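### 3.2 Material de embalaje

Los envíos se prepararon en cajas de cartón cerradas con cinta adhesiva, con la etiqueta de envío en una cara lateral (figura 2). El taller de Buenaventura despachó más de 2.000 paquetes en septiembre.

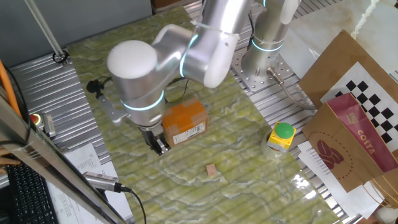 **Figura 2.** Caja precintada y etiquetada sobre la superficie de trabajo.

De ese total se revisaron 100 cajas. En 90 la etiqueta seguía legible a la llegada; las demás se volvieron a imprimir y quedaron fuera del análisis de la sección 4.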